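Home | Boards | Campus Life | New Posts | Log In

Switching chapters after a transfer – anyone done it?

mossyporch
So I transferred to Grerkumbridge in the spring and I was already initiated at my old school. There's a chapter of the same sorority here, but when I emailed them I got a pretty vague answer, something like "come by and meet everyone and we'll see." I kind of thought I was already a member? Do I have to go through recruitment again? I really don't want to do the whole week of small talk a second time, lol.

lanternfish2234
You're still a member, so no, you don't rush again. You're asking to affiliate with the new chapter, and they usually vote on it. Mine took until April because they only looked at affiliations once a semester. Bug them for the date!

quadrat_kid
Gonna disagree a little. Yes you're a member on paper, but at a small place like Bawa the chapter can say no, and then you're stuck as an unaffiliated member. I'd go to the open events anyway. Show your face, eat the cookies, learn some names.

lanternfish2234
Sure, go to things, but she shouldn't be treated like a new girl. She already did her new member period. Making her hang around open events like she's auditioning is tacky.

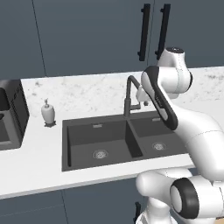 And ask about dues before you say yes to anything. When I moved over, my old chapter had already billed me for the semester and the new one billed me too. I was out $200 for two months until the two of them sorted it out.

mossyporch
Ugh, I didn't even think about dues. The old chapter was cheap and I've heard this one isn't. Is it rude to just ask for the number?

tuesgrape
Not rude at all. I was in the Futcombe chapter and we had a sheet we handed to anybody who asked. Live-in was $2000 a semester with meals, and living out was way less. If they won't show you a sheet I'd be a little nervous – that stuff shouldn't be a secret.

quadrat_kid
Agree on the sheet. Still standing by the open events, sorry lantern. People vote for people they've met.

lanternfish2234
Fine, go to ONE.

tuesgrape
Also get a letter of good standing from your old chapter now, while the officers still remember you. Ours switched over and the new secretary couldn't find anything.

mossyporch
OK, letter requested, and I'm going to the thing on 6th October. Will ask for the sheet while I'm there. Thanks, you guys, even the arguing helped!

Contact the Skuloda moderators | Copyright Skuloda Boards | Back to top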